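Section 4. Registering Candidates and Recording Party Changes

This section applies to district election offices using the Etora register. It covers the entry of a new candidate and the procedure to follow when a candidate leaves one party and joins another before the close of nominations.

4.1 Entering a new candidate

1. Sign in with your office account and select Nominations.
2. Choose the constituency from the list. Jirkden is divided into two seats, and each has its own file.
3. Enter the candidate's full name as it appears on the signed nomination form.
4. Enter the number of supporting signatures. A party candidate needs 200. An independent candidate needs 208.
5. Select the party, or select Independent.
6. Press Save as Draft. The entry is not public at this stage.

Note: Names are displayed on the ballot in the order set by the returning officer - not in the order of entry.

A draft may be edited by any member of the office until it is submitted for review. After submission, only the reviewing officer can reopen it.

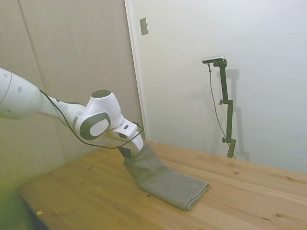 The reviewing officer should compare the draft with the paper form before approval. Differences in spelling must be settled with the candidate in writing, and the letter kept with the form.

4.2 Recording a change of party

1. Open the candidate's entry and select Change Affiliation.
2. Enter the date on the resignation letter.
3. Attach the letter of acceptance from the new party. Form 723 must be attached as well.
4. Select Submit for Review.

Caution: Do not delete the original entry. Deleting it also removes the signature record, and the candidate will have to file again.

If the former party disputes the resignation, mark the entry Contested and forward it to the regional office in Pattinasarany. The entry stays locked until a ruling is received.

Note: A sitting member who changes party is still listed under the former party in the assembly roll. The two records are kept separately.

Questions on this section should be sent to Rohani Wattimena, Nominations Desk. For locked accounts, contact Rizal Sopacua.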